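4.2 Open lids and the space above the appliance

In the second part of the study we looked at small kitchen appliances that open upward. Most guidance on arranging a small kitchen gives the width and the depth of an appliance, but the height is given only with the lid closed. For a kettle this makes little difference. For a rice cooker it matters much more, and the residents in Nygård mentioned it often when we asked them where the cooker is kept and where it is used. In many homes these were two different places.

We visited 31 households in Nygård and Testberg in March. In each kitchen we measured the free height between the worktop and the lowest shelf or cupboard above it. The shelf was often fixed at a height of 50 cm, and a cooker with its lid closed fits there easily. When the lid is open, the person must pull the cooker forward to the edge of the worktop, or carry it to a table - and some do this while the pot is full.

We use the term "open height" for the distance from the worktop to the highest point of the raised lid. Figure 2 shows a rice cooker in the open position, with the lid pointing upward and the metallic inner plate and the small round steam valve exposed.

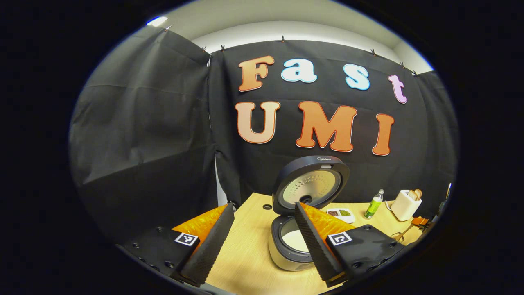 Figure 2. Rice cooker (Midea) with the lid fully open. Black curtains with foam-style letters behind.

Ulla Blomqvist objected, after reading an earlier version of this section, that the open height is only half of the problem, and that steam during cooking damages the underside of a shelf even where the lid can open freely. We agree with this remark. Steam was not measured in the present study, so the free height of 30 cm above the closed lid, which we propose in Section 5, should be read as a value for access only.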